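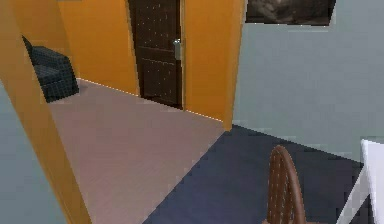
4. Setting up a match in Vutberg Scorer

Before you enter any players, decide where the scorer will sit and where the tablet will connect. Vutberg Scorer sends each ball to the display board over the club's own wireless network, and the signal is weakened by walls and closed doors between the scorer and the board unit. If the scorer works indoors, a spot near an open doorway between two rooms, like the one with the orange wall beside it, is a better choice than a corner behind a shut door. The tablet should show at least two signal bars before you go on to step 1.

You need the following:

A tablet with Vutberg Scorer installed and charged
The board unit, plugged in and switched on
The team sheets for both sides
The match code from your league secretary, if the match is a league fixture

4.1 Pair the tablet with the board

1. Switch on the board unit. The green light blinks while it starts up and then stays on.
2. On the tablet, open Settings and tap Board.
3. Tap Find Board. Units within range are listed by name. The name is set at the factory and is printed on the label beneath the power socket.
4. Tap the name of your unit.
5. Enter the pairing code. The code on a new unit is 2117.
6. Tap Connect. The board shows a row of zeros.

Note: Change the pairing code after the first match. Go to Settings, Board, Change Code. The tablet keeps the new code, but any other tablet that used the old one has to be paired again.

Caution: Do not pair two tablets with the same board during a match. The board accepts entries from both, and the total on display will not agree with either scorebook.

4.2 Create the match

1. From the home screen, tap New Match.
2. Choose the format. The formats offered are Limited Overs, Timed, and Pairs.
3. For Limited Overs, enter the number of overs per side and the most overs allowed to any one bowler. The app does not work out the second figure from the first. Check it against your league rules.
4. Choose the ground. If yours is not listed, tap Add Ground and type the name.
5. Enter the match code. Leave the box blank for a friendly.
6. Tap Save.

The match now appears on the home screen with the word Draft next to it. You can leave it in draft as long as you like. Many clubs create all of their home fixtures before the season starts and fill in the teams on the morning of each match.

4.3 Enter the teams

1. Open the draft match and tap Home Team.
2. Tap Choose Squad to pick from saved players, or New Player to type a name.
3. Select 11 players. The Save button stays gray until the list is full. If a side is short, tap Play Short and confirm.
4. Tap the letter C beside the captain and the letter W beside the wicketkeeper.
5. Tap Save and repeat for the away team.

Batting order does not have to be right at this stage. You pick each batter as they come in.

Note: Two players with the same surname and first initial look the same on the board. Open the player's entry and fill in Board Name to tell them apart. Board names can have up to 7 letters.

Substitute fielders are entered under Extras, at the bottom of the team page. A substitute can be credited with a catch but will not be offered in the list of batters or bowlers.

4.4 Record the toss and start play

1. Tap Toss and choose the winning side.
2. Tap Bat or Field.
3. Choose the 2 opening batters. The first one you tap takes strike.
4. Choose the opening bowler and the end.
5. Tap Start when the umpire calls play. The start time is saved from the tablet's clock, so check that the clock is correct first.

Once you have tapped Start, the format and the number of overs are locked. To shorten a match after rain, use Revise Match in the side menu (see section 6). Do not delete the match and create it again, or the league site will show both.

4.5 Check the board

Do this before the end of the first over.

1. Enter the first ball.
2. Look at the board. The total and the overs should match the tablet.
3. If the board has not changed, tap the board symbol at the top of the screen. A red symbol means the connection has dropped. Tap it again to reconnect.
4. If the symbol is green and the board is still wrong, tap Resend All. Every figure on the board is cleared and sent again.

You can go on scoring while the connection is down. Entries are held on the tablet and passed to the board when it comes back.

Caution: Do not turn off the board unit to clear a wrong figure. The unit needs a full restart before it will take entries, and the old total may stay on display in the meantime.

4.6 Correcting the setup

Wrong batter on strike: tap Swap Ends. This does not change any runs already entered.

Wrong bowler: press and hold the bowler's name and choose the right one. The app asks whether to move the balls already bowled in this over. Tap Yes if the mistake goes back to the start of the over.

Wrong team batting: if no ball has been entered, tap Undo until the Toss page comes back. If balls have been entered, use Swap Innings in the side menu. All runs so far are lost, so copy them to paper first.

Player missing from the list: open Teams, tap Replace, and choose the player to take out. A player who has already batted, bowled, or taken a catch cannot be replaced.

4.7 Using older equipment

Boards in the Jaltness range pair as described above but do not show the last batter's score. Aden boards need the Bratu adapter, which plugs into the data socket on the back. Fit the adapter before you switch on the board. With the adapter in place, the unit is listed as Bratu on the Find Board page, whatever name is on the label.

Custom board names do not work on Aden boards. Batters are shown by number, in the order they came in.

Go on to section 5 for entering runs, extras, and wickets.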